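Friday, February 23, 2024

Swam 2,000 yards this morning!! I'm writing it down before I do anything else because in August I'm going to want proof that February me was trying.

The alarm went off and I lay there bargaining with it, as usual, and then remembered I'd told Loretta Oyelaran I'd be there, and you don't tell Loretta you'll be there and then not be there. She was already on deck when I came out of the locker room, writing the workout on the whiteboard with that marker that only works if you hold it sideways. Warm-up, drills, a long main set, then "easy," which is a word she and I define very differently.

The main set was the part I'd been dreading all week. I went out too fast on the first repeat (of course) and got passed by the man in the yellow cap who does flip turns like he's folding a letter. After that I settled down and tried the breathing thing, every three strokes on the way out, whatever I wanted on the way back. By the middle I'd stopped thinking about my arms and was thinking about whether the bathroom at home needs regrouting, so I guess I was relaxed! My left side is still terrible. I lift my whole head when I breathe that way and my hips sink. Loretta walked along the side doing an impression of it, with her chin up in the air, and I laughed so hard I swallowed half the lane.

New goggles verdict: the Danosports leak. Only the right eye, only after push-offs, but it's enough to make me crazy. I tightened them until I had rings around my eyes all through the morning meeting and they still leaked. The old Imecks are scratched up like an ice rink but they stay dry, so I'm going back to those and sending the others to my niece, who has a smaller face.

Work was long. The Prokopenko order got moved up again and I spent most of the afternoon on the phone about pallets, with my hair smelling like chlorine and my stomach growling into the receiver. I ate a granola bar, then another granola bar, then the emergency almonds out of the glove compartment when I went out to move the car. I don't know how the people who swim every day get anything else done. They must be eating constantly.

Then tonight I did it, I signed up for Pesasau. The long one, not the kiddie loop around the dock. I sat on the couch with the form open, reading the part about water temperature over and over, and then I just paid for it. They wanted an emergency contact and a T-shirt size and an "estimated finish time," and I left that last one blank, but it wouldn't let me, so I made something up that sounded like a person who breathes on both sides. There's a safety boat, there are up to 6 kayaks, and wetsuits are allowed. I have no wetsuit. I'll have to ask Loretta if you can rent one or if that's gross.

I texted her a screenshot afterward and she wrote back "GOOD. Tuesday bring fins." No congratulations, just fins! I'm a little scared of Tuesday.
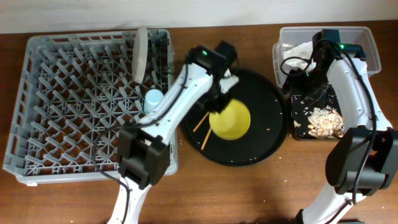
The plan until then is two swims a week, three if the Sunday lanes aren't full of birthday parties, and some kind of stretching for the shoulder, which has started clicking when I reach up for things on the high shelf. I also have to get serious about food, and I mean food on the table before the pool wears off, since almonds in a parking lot can't be the system. More rice bowls, for one thing. The tray still has crumbs all over it and a pair of chopsticks lying there, and the rack's got a plate and the little blue cup in it, so I'll see to the kitchen and then go to bed with the heating pad. My bag's by the door with the Imecks in it. I have to remember to buy shampoo, the purple kind, and ask about the fins, whether mine from the beach count or if she means the short ones.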